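Kitchen notes: giving up on the perfect sink

I've been writing this column for nine years now, and the thing I get the most mail about is still dishes. Pies get a few letters. Dishes got 64 of them in July alone!

So, my own routine, since so many of you asked. I wash right after supper, before I sit down, and if I sit down first it's all over and the pans are there till morning. Glasses go first, then plates, then whatever the lasagna was in. Hanne Laaksonen wrote in to say she soaks her oatmeal pot in cold water instead of hot, and I tried it — she's right, the stuff slides off.

Baked-on cheese is another story. I fill the dish with warm water and a spoonful of baking soda and leave it alone for 13 minutes, the length of the radio news in my house. Then I scrub in little circles with the rough side and go easy on anything nonstick (I ruined a lovely pan that way and I'm still sore about it).

Sponges I swap out more often than I used to. I squeeze them hard, stand them on end and let the air get at them.
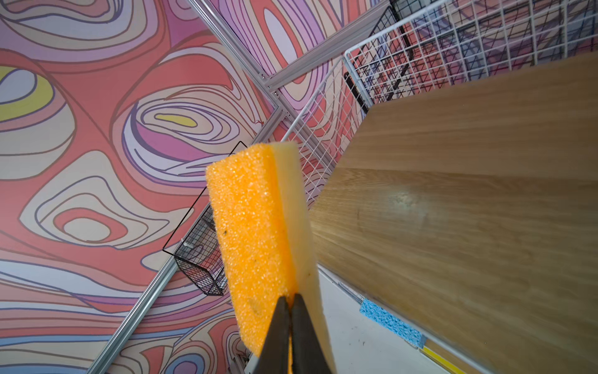 Two-sided sponge, orange and cream.

Next month is cutting boards, so send me your onion smell cures. I already have one involving lemon and coarse salt, and I'd love a second opinion.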